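¿Cómo limpio y protejo una bandeja de madera con separadores?

furtado_m
Hola. Tengo una bandeja de madera con compartimentos para los cubiertos. Lleva barniz, pero en el fondo de las casillas se ha quedado áspera y con cercos. ¿La lijo entera o basta con una mano de aceite? La quiero seguir usando en la cocina.

Jinlong Tang
Entera no hace falta. Si el barniz de fuera está sano, déjalo. Vacía la bandeja, aspira las esquinas y pasa un paño apenas húmedo con jabón neutro. Déjala secar bien antes de lijar.

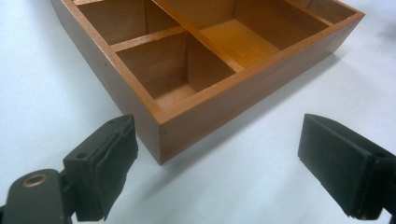 Los rincones son lo más pesado, porque la lija doblada con el dedo se come el canto. Yo pego una tira de grano 400 a un listón estrecho y trabajo siempre a favor de la veta. En una bandeja como la de la foto, con separadores finos, conviene apretar poco – se marcan enseguida. Repasa también el borde superior de las paredes, donde el brillo del barniz delata cualquier arañazo. El aceite no agarra encima del barniz, así que en las casillas va otra capa fina de barniz al agua apto para uso alimentario.

Catum
Yo le di aceite de oliva a la mía y se puso pegajosa. No lo hagas.

gerkisano
Pon un fieltro cortado a medida en cada hueco y listo. Me costó 7 euros y tapa los cercos.

Temas relacionados
Quitar manchas de agua en una mesa barnizada
Separador despegado: ¿cola blanca o de contacto?
Organizar cajones profundos
Lija de 400 o de 900 para el acabado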